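Home | Ministry | Programmes | Media | Contact

We use cookies to improve this website. Accept | Settings

Office of Community and Religious Affairs, Mutbridge
Kitchen tips for shared halls

Congregations hosting interfaith meals are asked to keep to the following.

Label every dish with its ingredients. Store halal, kosher and vegetarian utensils in separate drawers. Wipe stone benches with mild soap and water, never vinegar or lemon.

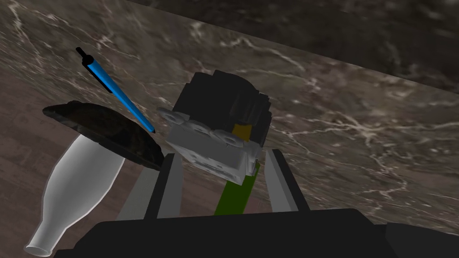

Marble counter with pale veining.

Copies of this sheet are held at the Utcombe and Drurton offices.

Comments (2)

Octavio Tello: Can coloured tape be used on the handles?

Nilton Pacheco: We use it at Drurton. It needs replacing every April.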